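Home Papers Authors About
March — Karthikeyan Pillai and Usha Poojary
2 min read

4.2 Bottle sorting with the Giltareck kit

We tested the Giltareck two-arm kit as sold by Stisow, with no changes to the arms or the grippers. The kit ships with a table frame, both arms and a control package that runs from a laptop. Assembly followed the printed guide and took two people one working day.

The task was to pick up small bottles from the tabletop and place them in a basket. Operators recorded 151 demonstrations, and the supplied training script was run once on the full set with default settings. We then ran 100 trials, moving the bottles by hand before each one. Either arm could make the pick — the controller chose between them. Figure 3 shows the work area with one bottle in the basket and four on the wood.

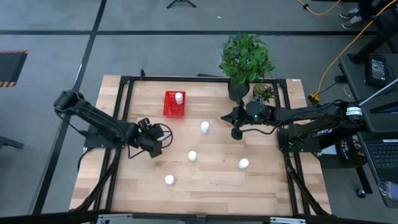 Figure 3. Overhead view of the Giltareck table during the bottle task, with an arm mounted on each side.

The kit logged 1,534 grasp attempts over the whole study, including practice runs. Failed grasps were logged separately from drops over the basket. Marius Ene checked the logs against the operators' notes, and both are used in the comparison with the Ridis kit in Section 4.3.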